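¿Por qué se arruga la manga?

Dobla el brazo y mira tu manga. Cerca del codo aparecen unas líneas que antes no estaban. Estira el brazo otra vez. Algunas líneas se van y otras se quedan. Estas líneas se llaman arrugas o pliegues, y en esta página de Gramimis vamos a aprender de dónde vienen.

La tela está hecha de hilos

Si miras una camisa con una lupa, vas a ver muchos hilos muy finos. En una tela tejida, unos hilos van de arriba abajo y otros van de lado a lado. Pasan por encima y por debajo, como las tiras de un cesto. En una camiseta es diferente: el hilo forma pequeños bucles, y cada bucle agarra al siguiente. Por eso la camiseta se estira más que la camisa.

Cada hilo está hecho de fibras, que son como pelos muy finos. El algodón viene de una planta. La lana viene de la oveja. El poliéster se fabrica a partir del petróleo – parece raro, pero es así.

¿Qué pasa cuando doblas el brazo?

La manga es un tubo de tela. Cuando el brazo está recto, el tubo puede estar bastante liso. Cuando doblas el codo, la parte de fuera se tiene que estirar, y en la parte de dentro sobra tela. Esta tela tiene que ir a algún sitio, entonces se pliega.

Puedes hacer lo mismo con un tubo de papel. Dóblalo despacio por la mitad y mira el lado de dentro. Las mangas anchas hacen pliegues grandes y blandos. Las mangas estrechas hacen pliegues pequeños y muy juntos.

¿Por qué algunas arrugas no se van?

Las fibras se pueden doblar y después volver a su forma. Pero si están mucho tiempo dobladas, se acostumbran a la forma nueva. El agua y el calor ayudan a este cambio. El algodón se arruga mucho cuando se seca hecho una bola. El poliéster se arruga menos. La tela vaquera de los pantalones es gruesa, y con el uso le salen marcas detrás de las rodillas que pueden quedarse mucho tiempo.

La plancha usa el mismo truco, pero al revés: calienta las fibras y las aprieta para que se queden rectas. La plancha quema, y solo la usan las personas mayores.

Un experimento para casa

Necesitas 2 pañuelos de algodón iguales y un vaso con 200 mililitros de agua.

Moja un pañuelo en el agua y escúrrelo bien. Deja el otro seco. Haz una bola con cada uno y pon encima de cada bola un libro pesado. Espera hasta la mañana siguiente. Después abre los pañuelos sobre la mesa y compara las arrugas. ¿Cuál tiene las líneas más marcadas? Dibuja los dos en tu cuaderno – primero con lápiz, después con colores.

Palabras nuevas

Fibra: pelo muy fino con el que se hace el hilo.
Pliegue: parte de la tela que se dobla sobre sí misma.
Tejer: cruzar o enlazar hilos para hacer tela.

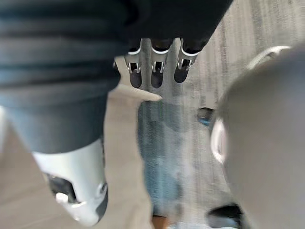
Puño: final de la manga, cerca de la mano.
Costura: línea de hilo que une dos trozos de tela.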